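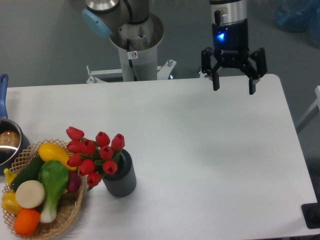

1/ Artificial vegetables for a play kitchen: notes after one school year of sorting, washing and replacing them. Mostly about weight, seams and paint, with a bit on storage. Thread.

2/ Three construction types cover nearly everything sold. Blow-molded (hollow, light, one seam), foam core with a painted skin, and solid soft vinyl. Listings rarely say which one you are getting. Shipping weight is the best clue.

3/ Hollow pieces: cheapest and easiest to wipe down. The weak point is the vent hole, usually hidden at the stem end. Water gets in and stays in. If you can squeeze a drop out of a bell pepper, it has been holding water since the last wash.

4/ Fix for that: a dab of clear silicone over the vent hole before first use. Let it cure overnight. I had 10 peppers and squash treated this way in June and none has taken on water since.

5/ Foam core: best color, worst surface. The skin dents under a fingernail and the dent stays. Fine for a shop window or a photo prop. For anything handled daily by five-year-olds, skip it.

6/ Solid vinyl: heavy, quiet when dropped, survives teeth. The drawback is that it picks up ink and dye from whatever it touches. Store purple onions away from pale slices until you know how a given batch behaves.

7/ Leafy items are their own problem. On a bok choy the leaves are normally a separate part pushed into the stem. Pull gently on each leaf when it arrives. If one moves, glue it then, before it ends up under a cabinet.

8/ Scale matters more than realism. A set where the cucumber is life size and the squash is the size of an egg gets ignored after a week. Children notice when two things won't fit the same pan in a believable way. Buy from one range if you can.

9/ Color spread: you want pieces that can be told apart by name at arm's length. Yellow squash and yellow pepper are a good pair to keep together on purpose, same color and different shape. Two green items that differ only in length cause arguments.

10/ Sets I have used: Clinevon (hollow, tidy seams, stems a little sharp) and Pendevix (solid vinyl, heavier, dull finish). Grewal sells singles, handy when one item goes missing and you don't want to buy a whole set again.

11/ Baskets. Woven wicker with a lattice rim looks right and holds a mixed load without sliding. Check the rim for loose ends every term. A snapped cane end is about the only thing in a play kitchen that can give you a splinter.

12/ Don't line the basket with cloth. Crumbs and sand collect in the folds and you end up washing the liner more often than the vegetables. Bare weave, turned upside down and tapped over a bin, takes ten seconds.

13/ Fill level: leave the top layer loose. Long items go across or at an angle, round items at the bottom. If the bok choy has to be forced in, the basket is too full and the leaves will crease for good.

14/ Pans: real stainless beats toy plastic here. A small saucepan with a colored handle costs little more than the toy version and the handle doesn't pull off. Check that the rim is rolled and not just cut. Clindomeck has 2 sizes; the smaller one is enough.

15/ Table: white, rounded corners, wipeable. Pale surfaces show paint transfer early, so you catch a bleeding piece the same day. Melamine sponge removes most of it. Solvent removes the rest and some of the table finish along with it.

16/ Washing: lukewarm water, dish soap, soft brush on stems. No dishwasher for any type. Hollow pieces warp, foam skins lift, vinyl goes tacky. Dry on a rack, stem end down.

17/ Total spend for the year was $238, baskets and pans included. Replacements were 2 carrots and an onion.

18/ Credit to Marietjie Moodley for the silicone method. She uses a toothpick to place it, and I had been making a mess with the nozzle.

19/ Open question: has anyone found a sliced root vegetable, turnip or radish, with the cut face molded in color all the way through? Every one I have bought is printed, and the print wears off from the edge inward. Product names welcome in the replies.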